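Stadus Extends Momia Teleoperation Software to Simulated Workcells

Stadus today announced a simulation mode for Momia, its software for teaching robot arms by remote control. Operators can now record demonstrations on a rendered arm before any hardware is installed. The release will reach existing license holders in June.
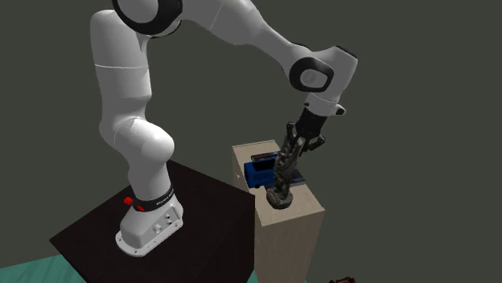

Stadus - Remote Demonstration Group

In simulation mode the operator steers the arm with a handheld controller while Momia logs joint positions, gripper opening and camera views at 60 samples per second. The statuette task included with the release places a tall, uneven object on a wooden pedestal among other items. The operator brings the gripper down from above and sets the fingers on either side of the object.

"Irregular shapes are where scripted grasps need the most rework," said Ornella Marchetti, head of the group. "An operator can change the approach angle partway down, and that correction is stored with the rest of the motion."

A wrist view is recorded alongside the fixed view. It shows the carved surface between the finger pads at close range - useful for judging finger placement, which the arm can hide from other angles. 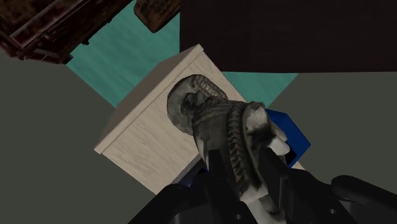
Availability and requirements

The release includes five tasks and 200 recorded demonstrations. Pilot users Lammers and Kotness received an early build. Momia runs on a single workstation, and recordings made with the previous version can be opened without conversion.

Technical contact: Yoshinori Yagi, Remote Demonstration Group, Stadus.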